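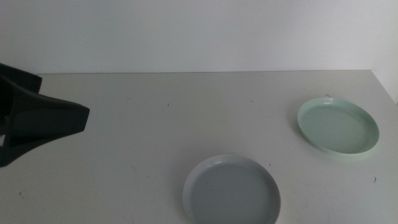 Home | Notebook | Recipes and batches | Stores | Contact

August 2026
Posted by Kwesi Essien

Glaze tests, second round of the Storavham white

Continuing from the June batch. That one crawled on the rims and Tarık thought the clay content was too high. Cut the ball clay and made up the difference with calcined china clay. Everything else left alone.

Mixed 134 g dry to start, sieved twice through the 80 mesh. Thick at first, let down with water until it ran off the finger cleanly. Left overnight with a lid on. It had settled hard by morning and took a lot of stirring, so a pinch of bentonite next time.

Dipped 14 tiles, all from the Paquette stoneware, biscuit fired last month. Half got one coat and half got two. Numbers scratched on the backs, list is in the red folder.

Tarık Bayram loaded the small kiln. Middle shelf only, cones front and back. Back cone went over further than the front, as it did last time. We still haven't changed the element.

Results

One coat: thin, grey where it breaks over edges, no crawling. Slightly dry to the touch on tile 3.

Two coats: much better white. Pinholes on tiles 9 and 11, both from the end of the slab where the clay was groggy. No crawling on any of them. The rim problem seems to be the clay, as Tarık said.

Plain white glazes are hard to judge on a flat tile. A curved wall shows the shading, and a rim shows where it pulls thin.
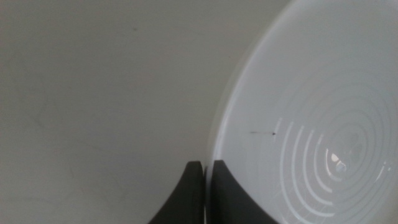
To do

- Weigh out batch 17 with bentonite added.
- Throw six small bowls for rim tests, same clay.
- Ask Firnetti for a price on the element.
- Slower cooling from the top, see if the pinholes heal.
- Put the Rolemari frit back on the high shelf, it was left by the sink again.

This site uses cookies to remember your settings. Accept | Manage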